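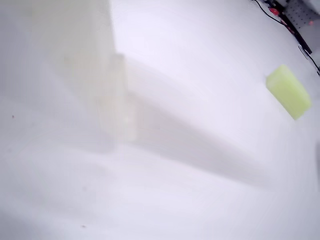

Éponge verte sur le plan de travail blanc, doigt de la pince au premier plan.

Enregistrer une démonstration par téléopération : saisie d'un objet souple
Plateforme de robotique de Seltitz – Fiche pratique 12
Rédaction : Nadine Rawashdeh. Relecture : Iker Soler.

La présente fiche s'adresse aux opérateurs habilités au poste Dauda. Elle suppose que l'étalonnage du bras a été validé et que l'arrêt d'urgence a été essayé en début de séance.

Préparation
1. Dégager le plan de travail et n'y laisser que l'éponge. Les câbles doivent rester en dehors de la zone de saisie.
2. Poser l'éponge de biais par rapport au bord du plan. L'orientation est modifiée à chaque essai.
3. Ouvrir une session dans le logiciel Covberg et choisir la tâche 243.

Démonstration
4. Prendre en main le bras maître, puis actionner la pédale de couplage. Le bras esclave rejoint lentement la position de consigne.
5. Amener la pince au-dessus de l'éponge, doigts ouverts et parallèles aux grands côtés. L'ombre portée des doigts sur la surface claire aide à apprécier la hauteur ; elle ne remplace pas la lecture de la cote Z.
6. Descendre sans à-coup et refermer jusqu'au contact. Une éponge se comprime : l'opérateur s'arrête dès que la prise est assurée.
7. Soulever, marquer une courte pause, déposer l'éponge au point prévu, puis rouvrir la pince avant de relâcher la pédale.

Une session peut comporter jusqu'à 105 essais. Les hésitations brèves sont conservées. En revanche, tout essai comportant une collision ou une perte de couplage est marqué « rejeté » – il n'est jamais effacé par l'opérateur.

Clôture
8. Relire trois essais au moins, vérifier la synchronisation des flux et transférer la session vers le serveur de Murkport.

Tout incident est signalé au poste 2324.

Version du 8 septembre 2019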